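Stop Buying Fingers You Don't Need (Says a Guy Who Loves Fingers)

By Szabolcs Fekete
May

I've been going back and forth with my friend Nuwan Seneviratne for weeks over whether five-fingered hands belong anywhere near a conveyor, and I've decided to have the fight in public because I'm tired of losing it over lunch. Nuwan works at Drinden and he's a suction cup man. Always has been. You show him a product and he asks where the flat spot is. If there's a flat spot he's happy, and if there isn't he starts talking about parallel jaws and compliant pads, and by then your sandwich is gone.

I get it, I really do! I spent my first few years in this business bolting two-finger grippers onto arms, and I could set one up half asleep. Open, close, check the width, done. When one broke you swapped the jaws and got on with your Monday. Hands are fussier. They have more joints to calibrate, more cable to snag, more ways to sulk. Our first morning with the hand trial at Cirix went entirely on a thumb offset, and I'm the one who typed it in wrong.

But I still think the "just use a gripper" crowd is answering last decade's question. They look at one item and ask what's the cheapest thing that can hold it. Fine. Now give me a drinks bottle, then a pouch, then a box with a lid, then something a customer has returned with the packaging half off, and tell me which jaws you're fitting. You end up with a tool changer and a rack of special tools, and every one of those has its own settings file that somebody has to keep straight (at Zillero they had 19 of them when I visited, and two had the same name).

So we set up a conveyor and a bin and tried hands on arms over it. Rokeya Miah wrote the test plan, I argued with the test plan, and then we did what the test plan said.
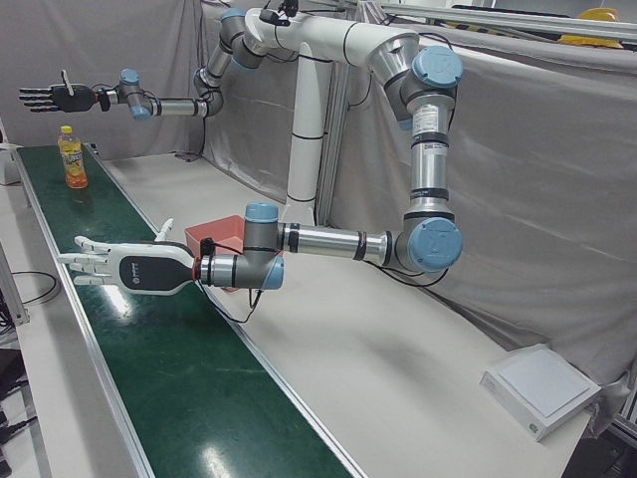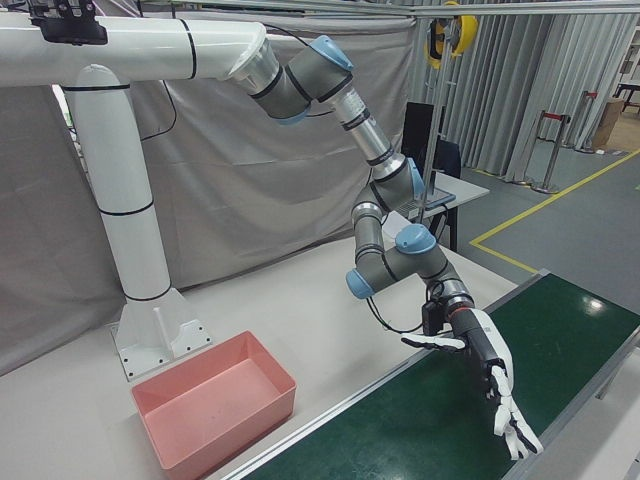
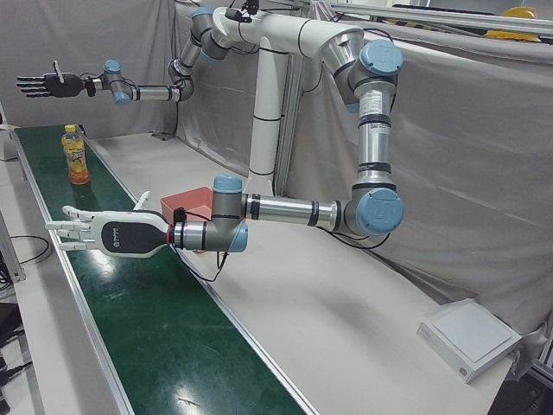
Conveyor trials, with the hands over the green belt.

Now, the thing I changed my mind about is the arm. I went in wanting to compare hands and I came out wanting to talk about mounting! Hang an arm from overhead and let it reach down, and the whole area under it opens up. You can slide a bin in where a pedestal would normally be in your way. You can also tie yourself in knots, because the elbow swings through places you weren't thinking about, and I had to go back and redo most of my waypoints. Worth it, I'd say, but put a day aside for it and don't promise your boss anything until that day is over.

The other thing is approach direction. With a suction cup you mostly come straight down and that's your life. With a hand you get choices. You can come in from the side with the thumb up, the way you'd grab a drink off a counter, or go palm-down and close over the top of something. I love having the choice. Pranab Matubbar, who does our controls, loves it a lot less, and he has a point: every choice is something the planner can get wrong. Our side approach needed its own speed limit, its own clearance, its own rules about who goes first when both arms want the same stretch of belt. He wrote all that. I brought him coffee.

What I won't do is tell you the hand is faster. If you've got one product, same size, same way up, all shift long, go get Nuwan's suction cup and never think about me again. We ran batches of 100 picks and I kept catching myself explaining away the slow ones, which is a bad habit in anybody and a terrible one in the person writing the report. Rokeya took the pen off me after the second batch.

And cost, okay, cost. A hand is a lot of money to hang on the end of something that might bump a side rail. We wrote 12 abort conditions before I was comfortable leaving it at full speed, and I'd write more if it were my own wallet. I do think people forget to add up the other side, though. All those custom jaws, the changer, the afternoon you lose every time the packaging team has a bright idea. Put that in the same spreadsheet and see how you feel.

Where I've landed, for now, is that mixed items get a hand and boring items get a cup. Nuwan says that's him winning. I've asked him to bring me 30 things out of his own kitchen drawers, his pick, and we'll run them both ways next time he's over. He's already asked if plates count.

Filed under: Robotics, Grippers & Hands, Opinion

Recent posts
Cable Routing Is a Personality Test
Sarahí Alvarado on Picking a First Robot Arm
Two Arms, One Belt: Who Goes First?
What We Learned Moving the Amarasinghe Cell
Your Suction Cups Are Dirty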